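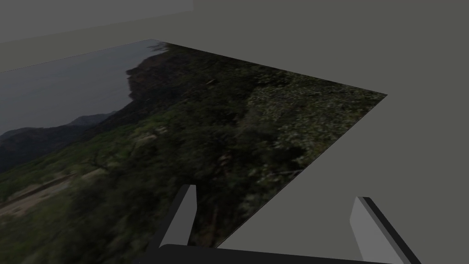
For nine years I worked on the finishing floor at Bresov, where we print and mount large pictures for visitor centres, walking trails, dentists' waiting rooms and anybody else who likes a hillside on their wall. I left in July, on good terms, with a cake and a card, and I have been meaning ever since to write something down about the machines. Most of what I read on the subject seems to come from people who sell them or people who are frightened of them, and I have shared a tea break with the ones who have to stand beside them all day.

I should explain the work a little, as it sounds duller than it is. A big print comes off the machine and has to be lifted, turned, laid down square, checked and sent on. When I started, two of us did that together, one at each end, and you learned your partner's walk the way you learn a dance. You knew by the way the sheet pulled that the other person had a bad shoulder that morning. We talked the whole time, about children and bus timetables and who had eaten whose yoghurt, and a good deal of what I knew about the job reached me sideways through that talk, in between the yoghurt and the buses.

Then the firm decided to bring in arms for the lifting and laying. The system was called Hetodlow, and before any of it was bolted to our floor the whole thing was tried out on a computer, with a make-believe gripper and make-believe prints on a plain grey floor. We were invited up to the office to look, ten at a time, with biscuits. I remember feeling a bit sorry for the grey place. It had no draught from the loading door, and nobody's radio. But I have to be fair and say that those afternoons were among the best the firm ever gave us, as it was the first time in years that anyone had asked us how we did what we did.

They asked how you pick up something so thin without leaving a mark on it. Well, we all began talking at once! One of us said you slide under the corner, another said you never touch the corner, you go in a hand's width along the side, and a third said it depended on the weather, and she was right, it does. The young engineers wrote it all down very politely. I think it came as a surprise to them that a job listed on our contracts as general handling could keep a room arguing until twenty to five.

My opinion, for what it is worth, is that this was the point where things could have gone one of two ways, and that at Bresov they went half of each.

The good half first. My back is better. I say this plainly because people who write fondly about manual work have often not done much of it. There were 147 of us on the site then, and I could not have found you many over 40 who slept through the night without turning over carefully. The arms took the worst of the lifting, and I don't miss it one bit. Several people learned to set the arms up and look after them, and they got a proper rise for it, and one woman who had barely spoken in a meeting before now runs the morning shift on that line and is rather formidable.

The other half is harder to put into words. Once the lifting was done by the arms, it only needed one person to a station, and the stations were set well apart for safety. I understand the reason and would not want it otherwise. But it meant that you could go from the start of a shift until dinner without saying anything to anyone, and when a new starter came they were trained from a screen. They learned what to do when the light went amber. They did not learn about the weather, or the hand's width, because there was no one at the other end of the sheet to tell them.

I raised this with the management and was told that all of that knowledge had been captured. I have thought about that word a good deal. What we said in the office with the biscuits was captured, I suppose. But we said what came into our heads on a couple of afternoons, and there were 50 other things we would only have remembered with the sheet in our hands.

A friend of mine works at Mosutberg, across the valley, where they put in much the same equipment a year after us. They kept the pairs. One person minds the arm and the other checks and packs, and they swap over at the break, and new people always start as half of a pair. It costs more in wages, and I am told there is a meeting about it every spring. They have also kept a good many of their older hands, and when their line stops, someone on the floor can usually say why before the man from Tian has found his car keys.

So I would like any firm thinking of buying these things to spend as long on the seating plan as on the machinery. Ask where the talking used to happen and leave room for it. Pay the people who teach the engineers, too, and pay them for the second visit and the third. We got the biscuits, and they were nice biscuits, but I do think there might have been something in the envelope at Christmas.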